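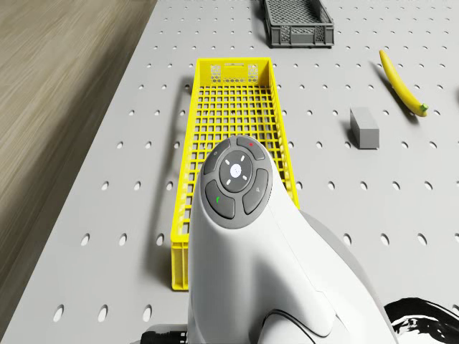
Ieuan Gough wrote in after the last installment to ask why anyone would grade a chore robot in simulation, where the dishes never chip and the floor is always clean. His second point was that a kitchen changes every hour and a test bench doesn't. Both are fair. Simulation sets an upper bound: a policy that fails there is not ready for a sink.

The kit under review is Plondari 7, a simulated tabletop tidying suite. It covers crates, plates, mugs, a banana and a few plain blocks. I ran 200 episodes with the stock policy, all on one arm with a parallel-jaw gripper.

- **Small blocks.** Good. The policy placed a block on a plate in 108 of its attempts, and most misses were late releases. Approach from above is steady. In the view below, the block is held just over the red plate. 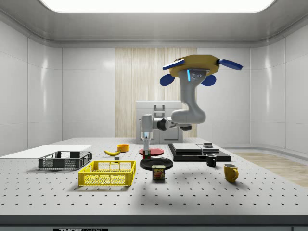

- **Mugs.** Poor. Handle grasps depend on orientation, and the policy does not regrasp.
- **Crates.** Placing items in an open crate is fine. Moving the crate is not supported.
- **Setup.** Took 41 minutes, mostly dependencies. The December release notes omit the solver flag.

Suitable for comparing policies on sorting work. As evidence that a machine can clear a table at home, it is thin. Shop-floor kitting looks closer, given fixed bins and known parts.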